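I got to the Pludell Street hall early, which never happens, and Aqeel Gondal was already there dragging chairs across the floor. He runs the neighborhood wellbeing program at Bomitz, the little nonprofit that took over the old hall, and he talks fast, so I gave up on taking notes and just hit record.

"People hear 'health program' and think somebody's going to weigh them," he told me. "We had a lady stand at the door for ten minutes before she'd come in. She thought there'd be a scale!"

What they do have is a walking group, a Tuesday-style potluck that moves whenever the hall is booked (so, a lot), and a blood pressure table run by a retired nurse. Last year 310 people signed up for at least one thing. I said that sounded like plenty for a hall this size, and Aqeel made a face.

"It's good. But there are 4,000 households on our side of the tracks. I'd like the guys who live alone. They're the hardest to get through the door, and they won't come for a leaflet." 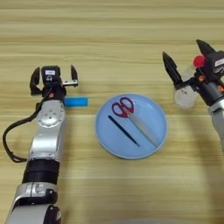

*A round plate on the wooden tabletop.*

So how do you get them? Food, mostly. He started the potluck with a big pot of his mother's lentils and a sign that said "come eat," and he swears the sign did more than any grant application he's ever written. I asked if he'd share the recipe and he laughed at me for a good while.

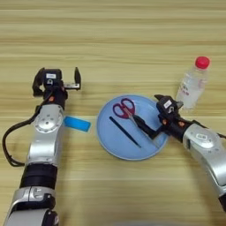 The walking group is his favorite, though. It goes out along Miditz Creek for 2 miles, with a stop at the benches for anyone who needs it (me, I would need it). The oldest regulars set the pace and everybody else has to live with that.

"I've got folks over 60 who'd never said hello to each other, same block, same bus," he said. "Now they're arguing over who picks the route. I love the arguing."

Money is the less fun part. The Ghauri Fund is covering the rent until May, and after that he's waiting on a city grant he doesn't want to jinx. He'd like a second nurse, and he'd like the heating fixed. He also wants a garden out back, but the neighbors have opinions about where the fence goes, so we moved on from that pretty quickly.

If you want to walk with them, wear real shoes and meet by the side door. Aqeel will be the one carrying too many water bottles.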